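Last updated 23 Feb 2020

What's inside a machine? Sorting the bits

Take the back off a washing machine, a ticket gate or a drinks machine and you find loads of small parts. Wires. Springs. Circuit boards. Each has one job, and they all need the others.

First, the circuit board. A flat piece with tiny parts stuck all over it. Some boards are green, plenty are red or blue. It tells the other parts when to switch on and off.

Next, the solenoid. Say it SOLL-a-noyd. A coil of wire with a metal rod called a plunger. Electricity goes through the coil, the coil turns into a magnet, the rod moves. Click! Lots have a spring to push teh rod back again.

Then cables and connectors. Connectors are the little plastic plugs on the ends. They only fit one way round, so dont force them.

At the Pullel workshop in Wanley, small parts get sorted into bins and trays. A tray with a rim is good because round things roll. 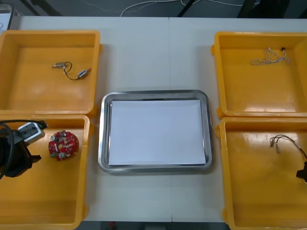 Paper in the tray, parts kept off the table.
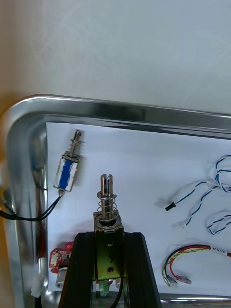 Why does a solenoid need a spring?
The magnet only pulls while the electricity is on. When it goes off, the spring moves the plunger back to where it started, ready for the next click.

Want to try sorting? Ask a grown up for an old toy, batteries out. Never open anything that plugs into the wall. Use a baking tray and some paper, and write the name of each part next to it in pencil.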